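Unit 3: Evaluating a low-cost bimanual kit
Handout, lab section. Instructor: Leonidas Lazaridis

The kit under review is the Heneo, sold by Plesby as two small arms with printed shells, hobby-grade servos and a wrist camera for each arm. Read the vendor sheet before the lab. It quotes repeatability for a single arm with no load, and that number says little about cloth.

3.1 What to measure
Run 10 folds per group. For each, log:
- time from first contact to release
- number of regrasps
- whether the hem edges line up within 17 mm
- any servo fault, with the joint number

3.2 Setup
Clamp the arms before powering the servos. Check slack in the wrist camera cables at full reach; a tight cable pulls the gripper off its approach line. Lay the garment flat, collar away from you - the start pose matters more than most groups expect.

3.3 Known limits
Thin fabric slides on a smooth tabletop when only one side is held. Shadows from the arms shift the color of pale cloth in an overhead view, so fix the exposure.

Folding task, two arms, overhead view: 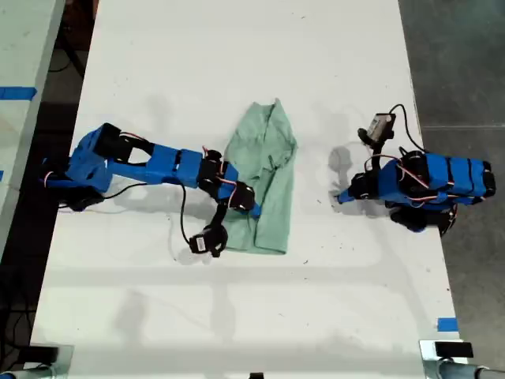
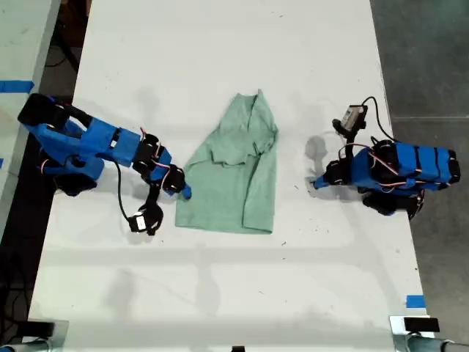 3.4 Report
Submit the log and one page of comments. State whether you would recommend the kit for a teaching lab and at what price. Compare with the Groltus figures from Unit 2. Questions on logging go to Lefteris Theodorakopoulos.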